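Right, a little thread on where Risska has got to, as a few of you kindly asked after my moan back in May. Settle in, I do go on a bit!

Risska is our planner for two arms working on the same thing at once. The old version planned each arm separately and let them argue it out, which was fine for boxes and dreadful for paper.

So now both grippers go into one plan. Where the left one pinches decides where the right one may press, and the two of them get very close indeed over one small orange sheet.
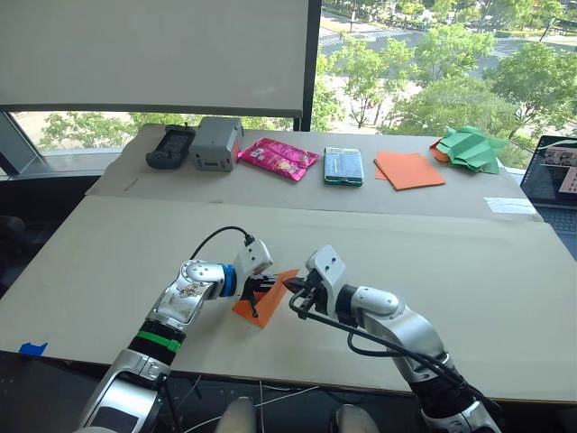
Thierry Guillot wondered whether the fold goes to pot when perception lags behind the arms, and whether we slow everything down to match.

Yes to the first, Thierry, and only partly to the second. We stamp every estimate with its time and the planner ignores stale ones. The log viewer (dear old Usta) has 313 of those dropped estimates from one run, and I've been reading them with my tea.

Next job is replanning in the middle of a fold without letting go. Wish me luck, I'll post again once it's merged.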